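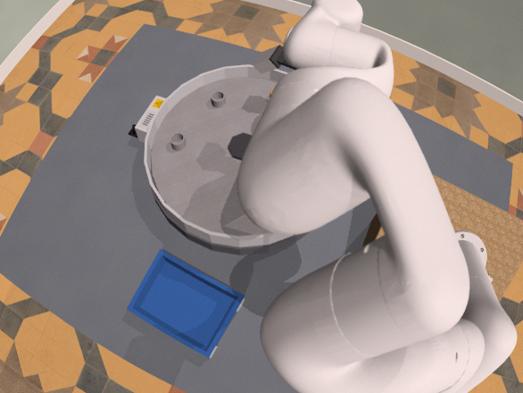

Fig. 1. Simulated cell, arm over the round tray, blue tray empty.

Plelach progress report, December
To: Magdolna Balogh, Lumenta
From: Fanni Kovács, Pisumico

Short version first. We lost a good part of this period to a fault in the simulator setup, it's found and mostly fixed, and we'd like your OK to shift one milestone. Money is fine. Details below, sorry for the rough state of this, I wanted it with you before the call.

What went wrong

The task is cup transfer, round tray to blue tray. Training in simulation looked very good, better than it should have, and I said so in the last report (the "better than expected" paragraph, please disregard). When we moved the policy to the real arm at Endon it drove the forearm into the rim of the round tray on the second run of the morning. Protective stop tripped, arm held position. No one inside the fence, no injury. Rim got dented and the tray had to be re-mounted. Wrist checked out OK afterwards, no play in the joints, calibration still within limits.

We cut speed to a quarter and tried again after lunch. Same thing, different spot on the rim. Stopped all hardware runs at that point and they stayed stopped while we went through the sim.

Cause

Two problems on top of each other, which is why it took so long.

First, collision mesh. The rim of the round tray is built out of short straight sections. The mesh you see rendered is right. The mesh the physics uses for contact was an older export with a lower wall, and nothing in our checks compares one with the other. So the arm could pass through the top part of the rim with zero contact force reported and the policy learned that skimming low over the edge is free. Of course it did, it's the shortest path.

Second, the contact penalty was only being read from the gripper and the last wrist link. The big segments further back were not in the list at all. Config file error, ours, came in when we swapped the arm model. In a pose like the one in Fig. 1, where a wide segment hangs over the tray rim, a touch back there would not have been scored.

Either one alone we would probably have caught. Together the logs were clean.

How we found it

Replayed the failed hardware trajectory in the simulator and drew the contact mesh over the rendered one. Overlap was obvious once both were on screen. Then re-scored 575 stored episodes with the corrected mesh and the full link list. 47 of them had at least one contact between arm and rim that was never reported. They are not spread evenly, nearly all are reaches to the far side of the tray, where the arm has to fold over itself to get there.

I should say that rendered stills were being looked at all along and nothing in them looked wrong. The arm covers a lot of the tray from that viewpoint, and shadow covers more, so a small overlap at the rim is easy to miss. We had been treating the stills as a check. They aren't a good one for this and we've stopped counting them.

Fixed so far

- Contact mesh re-exported from the same source as the visual one. The build now fails if the heights differ.
- All arm links included in the contact penalty, base flange too.
- Minimum clearance over the rim added as a hard limit on the controller side, so it holds whatever the policy asks for.
- Retraining started from scratch. We did try fine tuning the old policy but it kept the low approach and only got slower at it.
- Dented tray replaced at Endon, new one measured and the sim dimensions updated to match.

Not fixed yet

Far-side reaches. With the clearance limit on, the new policy sometimes gives up and parks the arm over the tray untill the episode times out. Safe, but it doesn't move any cups. Moving the base a bit closer seems to help in sim. We haven't touched the real base and would like to avoid it, the fence and the safety zones would need checking again.

Speed. Slower than before. Part of that is honest cost of not cutting through walls, part is the penalty being too strong. Needs tuning, not started.

Tray position. Everything so far has the round tray and blue tray in fixed places. The plan had us varying both by now. We are behind on this and I don't want to start it before the far side works.

Safety follow up

Incident form was filed with Endon the same afternoon and their safety lead has signed it off. They asked for two things before powered runs resume: the controller-side clearance limit shown working on an empty cell, and a written rule that any new policy runs its first session at reduced speed with a person on the stop button. The rule is written. The clearance demo is prepared but needs a slot in their schedule, we've asked.

I also want to be clear on the second run. The first stop should have been enough to end the day. We assumed a bad calibration, lowered the speed and carried on, and that was the wrong call — mine. New rule on our side is no restart after an unexplained contact until the log has been gone through by someone who wasn't running the arm.

Schedule and budget

Milestone 2 (cup transfer on hardware, fixed trays) can't be met on the planned date. Asking for a four week shift. Milestone 3 keeps its date for now but there is no slack left in front of it, so if the base does have to move I will come back to you straight away and not wait for the next report.

Budget: the replacement tray and extra compute come out of contingency. Nothing additional requested. Retraining takes 16 hours per full run on the current machines, which is ok so long as we don't need many more of them.

What we need from you

Yes or no on the four weeks. Also whether Lumenta wants the re-scored episodes included in the shared data drop, or the faulty ones taken out. My preference is to leave them in with a flag, they are usefull for testing contact checks, but it's your call and the agreement doesn't realy cover it.

Full incident log and the before/after mesh comparison are in the project folder under Plelach / contact fault. Call me if anything in there is unclear, I'm at my desk most days until 4.

Fanni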